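The planner is fine, it's the retry button I can't stand

There is a checkbox in our control software labelled "retry on failure". It is ticked by default. I have come to think of it as the most dishonest piece of user interface in the building, and the building also contains a vending machine.

What the checkbox does is simple. If the arm tries to do something and the something fails, the software lets it have another go, up to 6 times, before it bothers a human. The first attempt fails, the second fails, the third goes in, and the log prints one cheerful line saying the task was completed. If you want to know about the two that didn't work, you have to go and dig through a different log, in a different folder, which gets cleared out overnight to save disk space.

I write the tooling for a team that teaches arms to move flat things from one place to another. I am not one of the clever ones. The clever ones train the policies and argue about action chunking over lunch. My job is the stuff in between: the scripts that start a run, the scripts that stop it, the viewer that lets you scrub back through an episode and see what the camera saw, and the little state machine that decides what happens next. It is plumbing. I like plumbing. But plumbers get to have opinions about what people pour down the sink.

My opinion is that our whole field has a retry problem, and that we've hidden it inside the tools so well we no longer notice we have it.

Take the slotted rack. Anything with slots is a cruel thing to show a robot. A tray forgives you. You can be a centimetre out over a tray and the part still ends up in the tray, a bit crooked, and everyone goes home. A slot wants you to be right about position and right about angle and right about both at the same moment, and then it wants you to let go without spoiling it. Perception people will tell you they have the slot. They have it to within a number, and the number is nearly always quoted for a rack sitting square to the camera in good light. 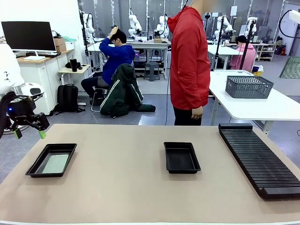
So the estimate is a bit off, and the planner, which believes everything it's told, produces a lovely smooth path to a place slightly to the left of the correct one. The part hits a ridge. The controller feels the push, backs away as it was taught, and the state machine says: failed, try again. Perception takes a fresh look, gets a slightly different wrong answer, and this time the error happens to fall inside the gap. In goes the part. Success!

Except that all we've done is roll a dice until we liked the number. I've got nothing against dice. I'd just like them to be mentioned in the report.

Last January I got cross enough to measure it. I changed the state machine so that every attempt was written down as its own record, with the pose estimate, the planned path and the reason for giving up, and I pointed it at a set of 509 placements. I won't give the team's results here, as they aren't mine to give, but I will say that the success rate on the first attempt and the success rate on the dashboard did not look like members of the same family. The meeting afterwards was quiet. Then Severino Montoya, who wrote most of the planner and has every right to be touchy about it, asked if we could plot the failures by rack angle. We could. It was a beautiful plot. It showed a calibration fault that had been sitting there for months, safe behind a ticked box.

The usual defence is that people retry too. You miss the keyhole, you jiggle, you get in. Quite true, and I'd never argue for a robot that sulks after one mistake. But when you miss the keyhole you learn something from the miss. You felt the key slide off the right-hand side, so you go left. Our retry throws that away. It starts again from scratch with the innocence of a goldfish, and we call it robust.

A better version isn't hard to write. Keep what the failed contact told you and pass it to the next attempt. Limit the attempts to two, so that a third one needs a person to walk over and look. Put first-attempt success on the dashboard in the big font, with the eventual figure underneath in the small one. I built all this into a branch called Mollinus, and the whole thing came to 80 lines, including comments, several of which I've since been asked to reword.

It hasn't been merged. The objection is that it makes the numbers worse, and I can't fault that as a description. There's also a worry that runs will stop more often and somebody will have to get up. I have sympathy here, being one of the people who would have to get up. Still, a stopped run with a reason attached is worth more to me than an afternoon of green ticks, and I've looked through enough afternoons of green ticks to know how little is in them.

Meanwhile the branch stays open, and I rebase it every couple of weeks. On my own machine the box is unticked.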